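21st January

Picked up the highlight edit for the Tarawneh wedding again. Ceremony and first dance are locked. Speeches still need work: the lapel mic on the groom's side has a rustle through the first half, so I'm leaning on the feed from the desk and only using the lapel where the desk drops out. Low cut at 150 helped. Anything stronger and the voices start to sound like a phone call.

Color: cam A and cam B still don't match under the tent. A is greener in the shadows. Made a correction on one clip, copied it across the whole reception bin, then had to undo it on everything after the DJ lights came up. Saved two versions, "tent day" and "tent night". Use those and don't stack them.

Teaser for the website. Tried three lengths. The shortest works on a phone but loses the vows, and the vows are the reason people book us. Going with the middle one. First frame needs to be a face. The old teaser opened on the table settings and the drop-off in the first few seconds was bad.

Slideshow export for Horard (the venue). They want stills for the lobby screen, no audio, slow dissolves, 6 seconds each. First export stuttered on their player. Re-exported at a lower bit rate and it plays clean here on the old laptop, which is the nearest thing we have to their box. Will send both and let them pick.

Storage:
- Turnari drive is down to 500 GB free. Move the August jobs to the archive before the next shoot.
- Archive check on the Kakeo shoot: 1,000 raw files on the card, same number on both copies. Card can be formatted.
- Label the drives on the short end. I keep pulling the wrong one off the shelf.

Gimbal: horizon drifts left after a long pan. Recalibrated on the floor and again on the workbench. The bench isn't level, so ignore the second one. Drift is smaller now but still there with the heavier lens. Next thing to try is moving the plate back a notch and balancing again with the lens cap off and the filter on, the way we shoot.

Getting-ready footage: we keep coming home short on this. Hotel bedrooms are tight and whoever is in there first ends up shooting from the doorway. Want to try the wide lens for the first few minutes, then swap once the dress is on. Also ask couples ahead of time to leave one side of the bed clear for the flat lays. 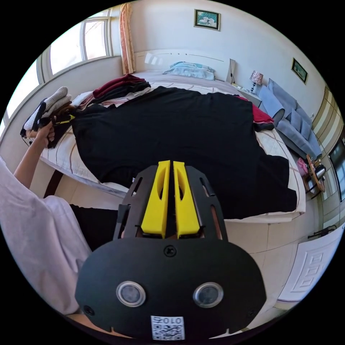 Add that to the planning email, along with the question about window light.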